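Folding kids' jeans with lace trim and elastic cuffs: does any method work?

Home > Laundry and Clothes > Folding and Storage
Asked by urthorpe_attic
Tags: denim, children's clothes, drawers, lace
3 replies

I've read the same advice on every site: fold the legs together, fold in half, fold in thirds, stand it up in the drawer. Lovely. It works on adult jeans, which are two flat tubes. I have a stack of little denim pants with elastic gathered at the ankles, and a couple of pairs have crocheted lace sewn on. They do not fold in thirds. They fold into a lump that leans over and takes its neighbors down with it.

I've tried the upright fold and I've tried rolling. The rolls come undone by morning. I also bought the Gundora drawer dividers, 2 packs, and the lumps just sit in them looking the same as before, only in compartments. I'm beginning to suspect the people writing these guides only own clothes without any elastic in them.

What I'd like to know:

Is there a fold that deals with the gathered cuff, or do I accept the bulge?

Does the lace go inside the fold or outside? One guide says inside to protect it, another says that crushes it. They can't both be right.

Does it make any difference what I fold on? I use the bed, on top of a thick fluffy blanket, and I've been told that's my whole problem. I have my doubts.

Please don't tell me to hang them. The closet is full.

astbridge_laundry_room
Member, 1,125 posts

You'll have to accept some bulge. Elastic pulls the fabric in and no fold makes it lie flat. Anybody who claims otherwise is probably ironing it, and I'm not ironing play clothes.

What you can do is choose where the bulge goes. Most guides have you bring the ankles up to the waistband, so you stack the gathered cuff on the waist seam, and those are the two thickest places on the pants. Of course it leans. Stop short. I leave a gap the width of my hand between the cuffs and the waistband, then fold once more. The cuff ends up over plain leg fabric and the thing is a lot closer to even.

On the lace, I put it inside and I don't worry about it. Cotton crochet isn't delicate in the way people make out. If it's been through the washer with a zipper it has been through worse than your drawer. What I would avoid is putting the fold line directly on the trim. A crease across the loops does stay, at least on the ones I've had. Half an inch to either side is enough. It may still poke out at the top and I wouldn't chase it.

How I do them, for what it's worth:

1. Shake out and lay flat, front side up. Smooth the seams with your hand. Curved seams never lie perfectly straight, so don't spend five minutes on it.

2. Bring one leg over the other. Tuck the crotch point in so you have something near a rectangle.

3. Fold the legs up toward the waist, stopping short as above, with any lace turned to the inside. Hold the bundle in the middle, at the thickest part, when you lift it. If you pick it up by the cuff the layers slide out.
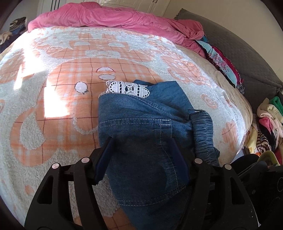 4. Fold once more and set it in the drawer with the folded edge up. Cuffs go to the bottom, where the weight sits on them.

5. Leave it alone. If it's standing after you shut the drawer a few times, good enough.

As for the bed, I've never seen that it matters for denim. Denim is stiff enough to hold its own shape on a soft surface. T-shirts, maybe. A plush blanket does grip the fabric a little when you slide it, and you could argue that's useful. I wouldn't buy a folding board over it.

manriquez_mom
Member, 121 posts

just roll them!! cuffs first, tight, then put a hair tie on. been doing it for years and never had one open up. also the dividers are great, I don't know what you're doing wrong with them

cold_rinse_only
Member, 70 posts

I'd treat the rolling advice with some suspicion. Yes, a hair tie keeps the roll shut. So would a padlock. Now you have a drawer full of hair ties, and a child who pulls out three rolls to find the right pants and puts none of the ties back. Rolling from the cuff also puts the bulkiest part at the center, so each roll comes out fatter than a fold of the same pants. Try one of each side by side before you redo a whole drawer.

I mostly agree with the long reply, with two quibbles.

I wouldn't fold a second time if the pants are really small. On toddler sizes that last fold gives you a thick block that wants to spring open. One fold and lay them flat in a short stack. The upright thing is mostly for photographs anyway. It's good if you need to see every pair at a glance, and how many pairs are we talking about?

And I don't agree the blanket makes no difference. It won't ruin a fold, but you can't press down properly on something fluffy, because the blanket gives before the denim does. I also get fuzz on dark denim from ours, worst right after the blanket has been washed. A towel laid on top of the bed costs nothing and you could find out for yourself in one load.

On lace we did the opposite, outside, for one September when the school clothes were new. It snagged on the drawer runner. Inside since then.

Comment from urthorpe_attic

Thanks, stopping short of the waistband helps more than I expected it to. Two pairs are still standing. The third fell over, but that one has extra thick cuffs and I think it's a lost cause, so it's lying flat on top. Tried the towel too. I can't say I saw any difference apart from less fuzz. The dividers are going back to the store if I can find the receipt.

Reply from cold_rinse_only

Less fuzz is a difference.

Reply from manriquez_mom

I'll take the dividers if they won't refund you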